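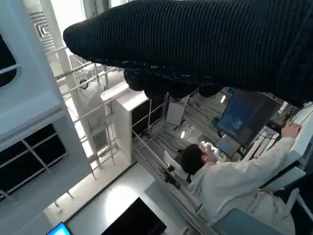

Page 2 of 6

Are the shares in a community solar scheme worth it if I can't have panels myself?

Posted by Didenko, Nov 18, 2024

Hello all, hoping someone can talk some sense into me. We're in a terrace in Nindby with a north-facing roof and a big sycamore next door, so panels are out (two installers have said so, very politely). Now a leaflet has come through from Grivura, who want to put solar on the old dairy sheds and are selling shares to local people. The smallest holding is £40, which I could manage without thinking, but my other half fancies going in for £3000 and I'm a bit wobbly about that. Does owning shares bring our own electric bill down at all? And can we get the money out again if the boiler goes? I did read the leaflet twice - it's lovely paper but rather short on the dull bits.
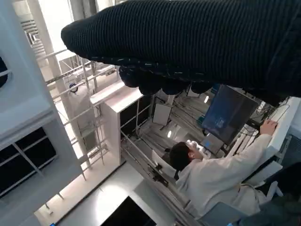 I should add that we're on an ordinary tariff with a smart meter, and we aren't thinking of moving.

Replies

Cement

No, it won't touch your bill. You get interest if they have a good year. Cheaper to draughtproof the front door.
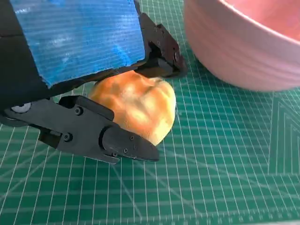 By Hedgerow Meg, regular member

Cement is right about the bill, though I'd be a little kinder about the rest! I've had shares in a scheme like this for six years now, a different one, on a school roof, and I'm glad I did it. The power goes to the building underneath and whatever is left over is sold to the grid, so your own supplier carries on charging you just as before. What you get is interest once a year, and ours has been paid every June bar one, when an inverter packed up and they had to wait ages for the part.

Getting money out is where I'd go carefully. With ours you have to write and ask, and the directors can say no if there isn't enough in the pot, and you can't sell to a neighbour either. So please don't put the boiler money in. Ask Grivura for the full share offer document, as the leaflet will only be the summary, and look for the part on withdrawals and whether they've got a signed lease on the sheds yet - ours took an age over that. I started small and added a bit more later on, which kept the peace at home.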